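Home Projects Opinion Workshop Notes Archive About

Build the boring part first

I've been going to the Etau shared workshop long enough to have opinions about how people start a robot project at home, and my main one is that they start with the arm. They always start with the arm! They spend 2000 on motors and brackets, the thing waves hello, everybody claps, and then it sits under a towel until June because it can't pick up a sock.

I did it too, so I'm allowed to say it. My first one was called Torkari and it could wave beautifully. Lensa Negussie still brings it up whenever I ask to borrow her calipers.

What I'd tell anybody now is to build the hand, and hold it yourself. Leave the arm for next year, or never. You already own a perfectly good shoulder and elbow, and they come with thirty-odd years of practice. Put the fingers on a body you can carry, put a camera on it, and go do chores with it. You'll learn more in one evening of laundry than in three weekends of tuning joints.

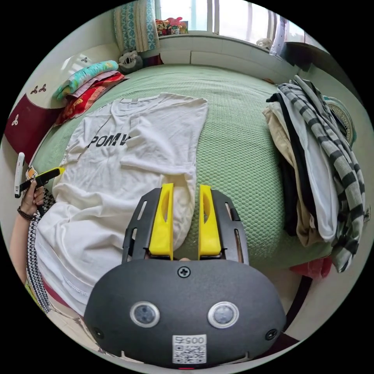

Laundry is where I'd send every beginner, and I've had this argument with Robel Beyene more than once (he's a blocks-and-cups man). His point is that cups are repeatable. Sure they are, and that's why they teach you so little after the first hour. A T-shirt has no handle. Get one sleeve folded in and the rest of it rumpled, and you have to decide where the fingers go before you decide anything else. Ours are bright yellow, upright, with a long slot cut in each, and I've come to love them for the plain reason that I can see them against a white shirt.

Then there's the bedroom question. Seung-woo Cho thinks all of this should happen on a bench with a gray mat, same light every time, nothing on it but the shirt. I get the appeal, I really do. But I don't fold clothes on a gray mat and neither does he. I fold them on a bed, with a honeycomb bedspread, next to a pile of other clothes and a stack of bedding, with the window going full blast at the far end. If a gripper only makes sense on the mat, I'd like to find that out early, while it's still cheap.

Cheap matters, by the way. Selamawit Tsegaye and I have reprinted our fingers 9 times and I wasn't sad about any of them. When you've bolted a hand to an expensive arm you get precious about it — you stop changing things. With a handheld you just swap the part and go fold something else.

I'll give Robel this much: my way is hard on the wrist, and I get sloppy toward the end of a pile. We take turns now. Selamawit has steadier hands than I do and she does the shirts, and I'm stuck with pants.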